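Robotics and Automation > Student Projects > Two-arm plate task, what are your clubs doing?

bolt_hellwig
Posts: 41
OK so our spring project finally has a name, it's called Jenby, and I have been living in the lab and loving every minute! The goal is one plate, two arms and some food items. Load the plate, unload the plate, hand the plate over, no dropping. Sieglinde Kohlhase wrote our rules sheet and she is strict. A nudge that moves the plate after the food is on it costs you the whole run.

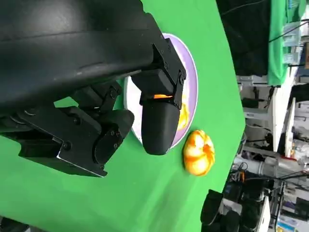
The part I keep going back and forth on is approach angle. If you come in steep you get a clean grab, but then the wrist blocks most of what you want to look at. Come in shallow and you see more, and you also bump everything. We log every attempt and we're up to 585 now, which I think is pretty great for a club that started in August with two people.

tinmitten
Very cool. I'd drop the nudge rule though. Real tables get bumped. You're training people to be scared of contact.

bolt_hellwig
Ha, I said the same thing and lost the vote. But look at the both-sides setup, it's my favorite one to run!!

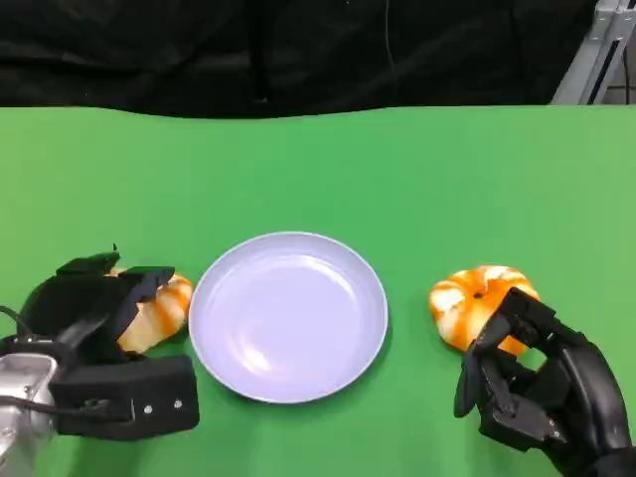
Treltlow Student Robotics Club - Manipulation Team

Anyway, in that task each side has its own donut and the plate goes in the middle. You can place them one at a time or both together. Both together looks amazing and fails way more. Vinh Đỗ has a version where the left side waits 2 seconds before moving in, and I think that's the one we'll bring to Cleltdale.

gearloose_ida
Ida Hollmann here, I judged at Cleltdale last year. Please do bring it! But waiting a fixed time is kind of a cheat. The left should move when the right is clear, whenever that is.

bolt_hellwig
Fair, but a fixed wait is so easy to debug - I can fix a number the night before. I can't fix a whole handshake the night before.

vshenoy
I'm on the same team (Vasanthi Shenoy, hi) and I want to talk about plates, because everyone talks about the food.

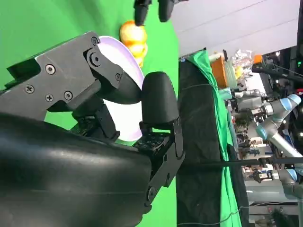
Plates are hard and I love them. A thin rim gives you almost nothing to hold, and any tilt at all becomes a problem for whatever is riding on it. We pinch right at the edge, one finger on each side, and you can see the plate is already tilted there with the two fruits just past the rim. I'd like us to grip deeper and hold it flatter. bolt thinks deeper means fingers in the food. We have been arguing this for weeks and it's the most fun I've had in a club.

tinmitten
Deeper. Definitely deeper. Or switch to a bowl.

bolt_hellwig
NO BOWLS. The rules sheet says plate!

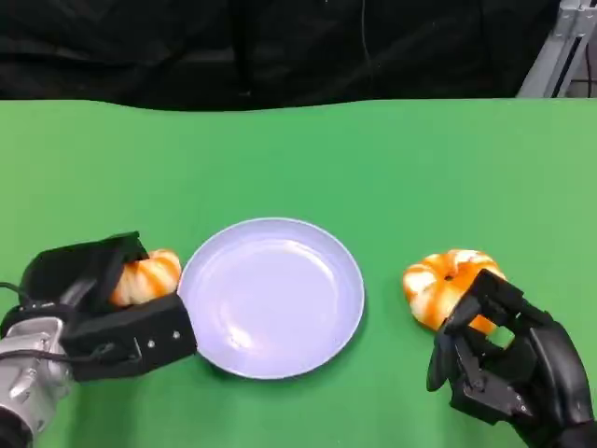 And I'm still not sold on deeper. Donuts are wide, so once there are two on the plate there isn't much rim left to grab. Maybe deep for fruit and shallow for donuts? I could set that up as two presets and let Trudy Doolan run 11 of each with no coaching from either of us.

vshenoy
Deal. But I pick the fruit.

gearloose_ida
Post the numbers when you have them, including the bad ones. And try it once without the fixed wait, for me.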